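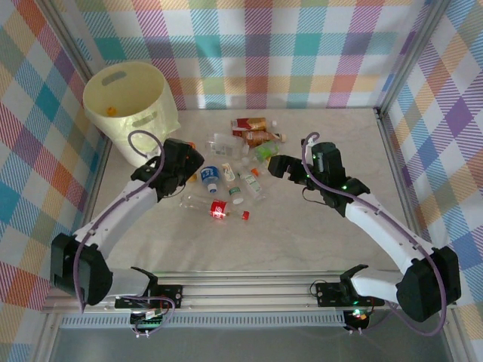
The two-arm sorting cell, bin at back left, drink containers on the floor between the grippers.

1/4/18

Cell at Jimholm, morning. Rail bolts first. Both base brackets checked at 24 Nm, left and right. The front left bolt took a small fraction of a turn, the others none. Marked all heads with paint pen.

Cable on the left arm next. The purple lead loops up off the top of the gripper and back along the upper link to the base, and last week it was rubbing on the elbow motor housing at full reach. Took out the tie nearest the elbow and refitted it 155 mm further up the link. The loop stands higher now. Ran the arm to both limits by hand with power off and it did not touch. Left the right arm as it was; same routing, no wear on the jacket.

Connectors on the small green board below the left base reseated. Two were not fully home. This may account for the encoder dropouts in the Furbridge log, or it may not. Will leave logging on overnight.

Zeroed both arms, then brought the grippers in to face each other over the middle of the floor. Left is still low by 2 mm at the fingertips. Corrected in the offset table and not in the bracket. I don't want to disturb the bracket again before Drisovside sends the shims.

Test load is the usual drink containers: bottles of several sizes, a red can, a clear one lying along the front, a crumpled clear container, caps loose among them. The clear plastic is the hard part. Lapiņa lighting profile loaded, exposure down one step, plaid walls kept as the background so the figures compare with the old set.

Limit for this run is some 600 cycles before the next bolt check. Vent grille along the front to be vacuumed at the same time. Order more cable ties, the narrow ones. Spare finger set for the left gripper is still on back order, expected later in April.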